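Canned Food in Shared Student Housing: Storage, Rotation and Waste

Final Project Report
Department of Household and Consumer Studies, Welton College
Submitted August 2023

Project team: Hinata Takagi, Ertuğrul Keskin, Shota Morikawa
Project advisor: Eugeniusz Piątek

Summary

This report presents the results of a project on the purchase, storage and use of canned food in shared student housing. The team worked with 16 households in the Skornell residence area. Each household kept a written record of the canned goods it bought, opened and threw away over a period of 14 days, and allowed one visit to its kitchen at the end of that period. The main finding is that most discarded canned food had been opened and then forgotten in the refrigerator. Unopened cans past their printed date made up a much smaller share of what was thrown away. The report recommends changes to the kitchen guidance issued to new residents and to the layout of shared cupboards.

1. Background

Students who live away from home for the first time often buy canned food because it is cheap, keeps well and needs no cold storage. Advice to students on food waste deals mainly with fresh produce, bread and dairy products. The housing handbook at Welton contains one paragraph on cans, which tells residents to check the date before eating.

The subject was proposed by Hinata Takagi after a kitchen cleanout in November, when several bags of canned goods were removed from one building at the end of a lease. No record was kept of what the bags contained, and it was not possible to say whether the food could still have been eaten. The department agreed that a small study would be of practical use to the housing office.

2. Aims

The project had 3 aims:

To record which canned goods are bought, opened and discarded in shared kitchens.
To find out how residents store cans before and after opening.
To propose low-cost changes that the housing office could put in place before the next intake.

The nutritional quality of canned food was outside the scope of the project. The team also did not study home canning.

3. Method

Households were invited by a notice in each mailroom. A household was accepted if it had at least two residents who shared a kitchen and if all of them signed the consent form. Each received a printed log sheet, a pencil and a short instruction page. Residents were asked to write down the type of food, the printed date and the reason for discarding it. They were not asked to record the price or the name of the person who bought it.

Shota Morikawa designed the log sheet. An early version had a separate column for brand, but the residents who tested it often left this column blank, and it was removed. As a result, meats, fish, vegetables, fruit, soups and ready meals are treated in this report as groups, with no comparison between manufacturers.

Kitchen visits were carried out by two members of the team. Cupboards were opened only by residents. During the visit, the team noted where cans were kept, whether the labels and dates could be read without moving other items, and whether opened food had been moved to another container.

4. Results

4.1 Storage before opening

Cans were kept in three kinds of places: wall cupboards, open shelving, and boxes or crates on the floor. Wall cupboards were the most common. In deep cupboards, new cans were usually placed in front of older ones, and residents were often surprised by what was found at the back during the visit. Households that used crates had fewer hidden cans but could see only the lids when the cans were stacked upright, and many lids carried a date without the name of the food.

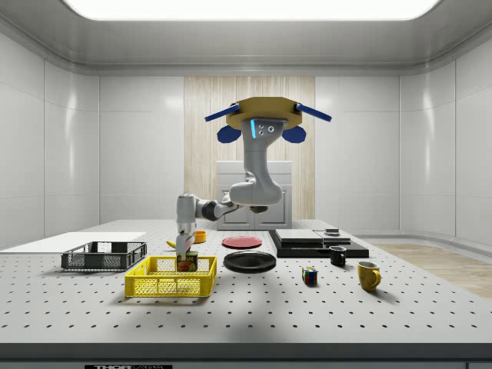
Figure 1. Canned meat at the upper edge of a yellow plastic crate.

Rotation, meaning the use of older stock first, was practiced on purpose in very few households. One resident had worked in a grocery store and turned every new can so that the date faced forward. The other residents in that kitchen had taken up the same habit without being asked.

Ownership had a strong effect on storage. Where each resident had a separate shelf, the same products were often bought more than once, and cans left by former residents stayed in place. Where basic items were shared, duplicates were less common, although disagreements about replacement were mentioned at several visits.

4.2 Storage after opening

Tomatoes, beans, corn and coconut milk were the goods most often left half used. Residents explained that recipes for one person rarely call for a full can. Opened food was commonly left in the can, covered with foil or a plate. The opening date was almost never marked, and food was then discarded when no one in the kitchen could say how long it had been there.

Canned meat and fish were treated differently. They were usually eaten in one meal, and little was discarded. Several residents said that they kept these items for the end of the month or for exam periods.

4.3 Understanding of dates

Many residents treated a "best by" date as a safety limit and discarded unopened cans shortly after it had passed. Others ignored the date completely, including on cans with visible dents at the seam. Both groups said that they would welcome clear guidance posted in the kitchen.

5. Discussion

The results suggest that the present advice in the handbook addresses the smaller part of the problem. A reminder to check the printed date has no effect on food that was opened last week and pushed behind a milk carton. Marking the opening date takes little effort, and a roll of tape and a pen near the refrigerator would be enough.

The study has clear limits. The households volunteered, and they may be more careful than others. Keeping a log may also have changed what residents did. The recording period did not include a move-out, when the largest quantities are likely to be thrown away.

6. Recommendations

The housing office should replace the current handbook paragraph with a one-page kitchen sheet covering dates, damaged cans and the storage of opened food.
Each shared kitchen should have one low, shallow shelf for common canned goods.
Tape and a marker should be supplied with the cleaning kit.
A collection point for unopened cans should be available during move-out.

The kitchen sheet has been drafted and is attached as Appendix B. The team proposes a first printing of 1000 copies.

7. Acknowledgments

The team thanks the residents of Skornell for their time, and Takeshi Furukawa of the housing office for access to the buildings and for his comments on the draft recommendations.

Appendix A: Household log sheet
Appendix B: Draft kitchen sheet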